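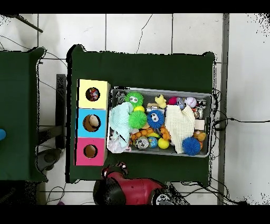
Toom at work on a mixed bin of toys and household items, with the three-hole sorting box alongside.

Bumalari releases Toom 2, with new planning and perception tools for cluttered bins

Bumalari has announced the general release of Toom 2, the second major version of its control and planning software for robot arms that pick mixed goods from open containers. The release is available to existing licence holders from August and will be offered to new customers on the same terms.

Toom 2 is intended for sites where the contents of a bin are not known in advance. Soft toys, spiked rubber balls, knitted cloths, crushed cans and clear bottles each present a different difficulty to a vision system, and more so when they lie on top of one another. Earlier versions of the software relied on a catalogue of known items, which had to be prepared by the customer before work could begin. The new version requires no catalogue. It divides the camera view into regions that are likely to move together, ranks them by how freely each can be lifted, and passes the best candidates to the planner.

"Our customers told us that preparing the catalogue took longer than installing the arm," said Ngọc Huỳnh, head of product at Bumalari. "With Toom 2 an operator can put down a bin, mark the place where goods are to go, and begin a trial run on the same morning."

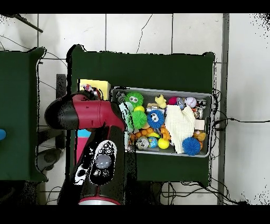 The planner itself has been rewritten. In the previous version, a path was computed in full before the arm was allowed to move, and any change in the bin meant that the path was discarded. Toom 2 plans in short sections and checks each one against the latest camera view. Where an item has rolled or a cloth has shifted, only the remaining sections are computed again. The operator may set limits on speed, reach and wrist angle for each section, and these limits are stored with the job.

Placing has received equal attention. Many customers require goods to pass through a fixed opening, such as a chute, a hatch or a round port, and a soft or loosely wrapped item may change shape while it is held. Toom 2 estimates the outline of the held item before the final approach and turns the wrist to suit the opening. If the outline is judged too wide, the item is returned to the bin and marked for a later attempt with a different grip.

The software was tested over 1373 supervised runs at the company's Privach laboratory, using bins filled by hand with items that differ widely in size, weight and surface. Records from all of the runs, including those stopped by the operator, are supplied to licence holders with the release so that they can compare them with results from their own sites.

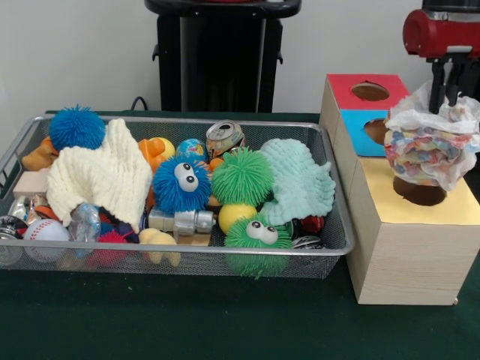
Khoa Bùi, whose team has had the trial version since the spring, said that the most useful change was the run record, which now shows why a grip was chosen as well as where it was made. He added that he would like to see the same detail given for items the software decides to leave alone, and that the present screen gives only a short code in such cases. Bumalari has confirmed that fuller messages are planned for the first update.

Toom 2 also introduces Flamis, a tool for reviewing recorded runs. Flamis places the view from the head camera beside that from a fixed camera at the workspace and keeps the two in step with the planner's own log. A reviewer may stop at any moment, inspect the candidates that were considered, and add a note for the next person on shift. The tool runs in an ordinary browser and does not need a connection to the robot.

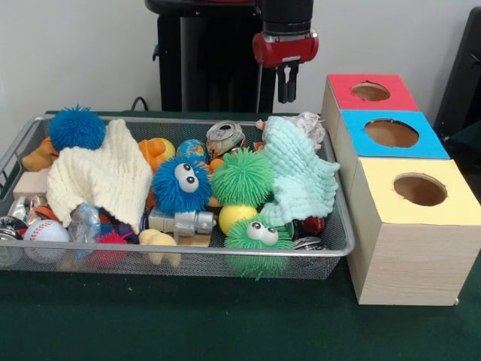 Recorded runs may be replayed against new settings before those settings are used on a live arm. The replay library supplied with the release holds 2368 recorded picks, and customers may add their own. Sites that do not wish to share recordings with Bumalari can keep them on local storage, and this is the default.

Existing jobs created in the earlier version can be opened in Toom 2 without changes, although catalogue entries will be read as hints only. Customers who depend on strict item matching are advised to remain on the earlier version until they have spoken to the support team. Security fixes for that version will continue.

"We have tried to make the software plain about what it is doing," said Cyril Penrose, director of engineering. "An operator who can see the reason for a choice is in a far better position to correct it."

Online training sessions for operators will be held each Friday following the release. Places can be reserved through the customer portal.

About Bumalari
Bumalari develops perception, planning and review software for robot arms used in sorting and packing. Its products are sold under the Toom and Flamis names.

Press contact
Imtiaz Sikder, Communications Office, Bumalari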